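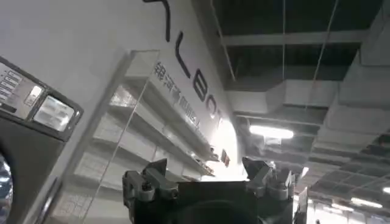

2024年1月4日

あけましておめでとうございます。今年もだらだら書きます。

年末に下書きのまま放り出していた記事がありまして、それが10月に行ったKesorovの公開日の話です。もう年が明けちゃったよ! でもメモだけはやたら残っているし、このまま捨てるのももったいないので、お餅を食べながら仕上げています。

Kesorovというのは、家事や店の裏方みたいな仕事をするロボットアームを作っている会社で、Sillportという建物の中にラボがあります。年に2回、一般の人も入れる日があって、申し込みは抽選。わたしの受付番号は108でした。除夜の鐘の数だなあと思ったのをおぼえています(10月なのに)。

Sillportは駅からバスで行くんですが、バス停の名前と建物の名前が微妙に違っていて、ひとつ手前で降りてしまいました。同じところで降りた人がもう一人いて、お互い地図を見ながら、なんとなく距離をあけて同じ方向に歩くという気まずい時間がありました。結局その人も公開日の参加者で、受付でまた前後に並ぶことに。最後までひとことも話さなかったけど、勝手に仲間だと思っています。

中に入ると天井がむき出しで、暗い色に塗ってあって、太い四角いダクトが折れ曲がりながら走っているタイプの内装でした。わたしはこういう天井に弱いんです。カフェでもこの手の天井だと長居します。白い壁には大きなアルファベットと、その下に小さい漢字が並んでいて、頭の二文字は「银河」かな、と読みました。銀河! いい名前の部屋だなと思ったんですが、残りはちゃんと読まずに通り過ぎてしまって、あとで調べようにも手がかりがない。次に行く機会があったら真っ先にあそこを読みます。

で、本題のロボット。

公開されていたのはPrulikという名前のアームで、指が二本、平行に開いたり閉じたりするやつです。手首のところにカメラがついていて、横のモニターに手元の映像が流れます。この手元映像がね、ものすごく面白かった。人間って、自分の手首から世界を見ることがないじゃないですか。ちょっと手首をひねっただけで天井がぐわっと入ってくるし、蛍光灯がまぶしいし、壁の文字は斜めに走っていくし、でも自分の指のつけ根だけはずっと同じ場所にいる。乗り物の窓から見ている感じに近いです。少し酔いました。ほめています。

デモは、透明なアクリルの棚から物を取って、となりの台に置く、というもの。文章で書くとほんとにそれだけなんですけど、透明な棚というのがロボットにはいやらしいんだそうです。案内の人の説明だと、光が反射するところと、向こうが透けて見えるところがまざっているので、どこに棚板の端があるのかを見誤りやすいと。たしかにモニターで見ても、棚の右のほうが白く飛んでいて、わたしにも端がどこなのかさっぱりでした。人間は手を伸ばしてぶつかったら「あ、ここか」で済むけど、ぶつかる前に止まってほしいわけですよね、機械には。

それで一回目、Prulikは棚の前まですっと行って、そこで止まりました。止まったまま、しばらく考えている(ように見える)。見学者もみんな黙っている。あの静けさ、卓球の試合でサーブを待つときみたいでした。それからほんのちょっと後ろに下がって、角度を変えて、また近づいて、指がすうっと閉じて、持った。拍手が起きました。わたしもしました。小さい箱をひとつ持ち上げただけなのに!

二回目は落としました。床にコツンと軽い音がして、案内の人が拾って、棚に戻して、もう一回。この「もう一回」がとても普通の調子で、いつもこうなんだろうなと思いました。質問コーナーで、ひとつの動作にどれくらい練習がいるのかと聞いた人がいて、答えは、今回の棚の動きには483回ぶんの手本を使ったとのこと。手本というのは、人が操作器を握って実際に動かしてみせるやつです。483回。わたしがピアノでいちばん練習した曲だって、そんなに弾いてないと思う。

操作器の体験もありました。並びましたよもちろん。握ると、こっちの手の開き具合とアームの指の開き具合が連動します。最初の感想は「遅れないなあ」で、次の感想は「手加減がむずかしい」でした。つかんだ感触が手に返ってこないので、モニターの映像だけをたよりに閉じることになります。わたしはスポンジをつかんで、思いきりつぶしました。次に並んでいた小学生くらいの子はひょいとつかんで、ひょいと置いて、すたすた帰っていきました。くやしいので列の最後にもう一度並びなおして、二回目はまあまあでした。まあまあだったと思いたい。

あと、丸い窓のついた機械の扉を開ける、というのも別の回でやる予定だったみたいですが、時間が合わなくて見られませんでした。扉を開ける動作は物を取るのとは全然違う苦労があるらしく、取っ手をつかんだら、扉が描く弧に沿って手を動かさないといけない。まっすぐ引っぱると指が外れるか、本体ごと動いちゃう。うちの洗面所の引っかかる扉を思い出して、深くうなずいてしまいました。あれを開けられるロボットが来たら、わたしは尊敬します。

お昼は同じ建物の一階にあるTavaresという食堂で食べました。ここがよかった! 豆の煮込みとごはんのプレートで、パンに変えることもできます。となりの席の二人組がたぶんラボの人で、ケーブルの取り回しの話をずっとしていました。肘のあたりで線がねじれて、何日か動かすと接触が悪くなるとか。わたしは煮込みをすくいながら全部聞いていました。すみません。でもデモの説明より生々しくて、午後はアームの動きそのものより、肘のところの線ばかり見ていました。ちゃんと少したるませて留めてあるんですよ。あれを見られただけでも食堂に行った甲斐がありました。

おみやげコーナーでPrulikの指先をかたどった消しゴムを125円で買いました。角ばっていて、先がとがっていて、かわいくはないです。でも細かいところが消しやすい。ずっと使っていたら先がまるくなってきて、もうひとつ買っておけばよかったと後悔しています。

帰りのバスは正しい停留所から乗れました。座って、自分の手首を目の高さまで上げて、ひねってみたりして。向かいの人がちらっとこっちを見たのでやめました。家に着いてからもう一度やりました。台所の棚からマグカップを取るときに、自分がどこを見ているのか気にしてみたんですけど、ほとんど見てないんですね。カップの方をちらっと見て、あとはもうやかんの方を見ている。それで取れている。Prulikがあんなにじっと棚をにらんでいたことを思うと、なんだか申し訳ないような、ちょっと得意なような気分でした。そのあと蓋を落としましたけど。

次の公開日の日程はまだ出ていないみたいです。抽選に当たったら、今度は扉の回をねらって朝から行くつもり。一緒に行きたい人がいたらコメントください。バスはひとつ手前で降りないように案内します。

さて、お餅が固くなってきたので焼きなおしてきます。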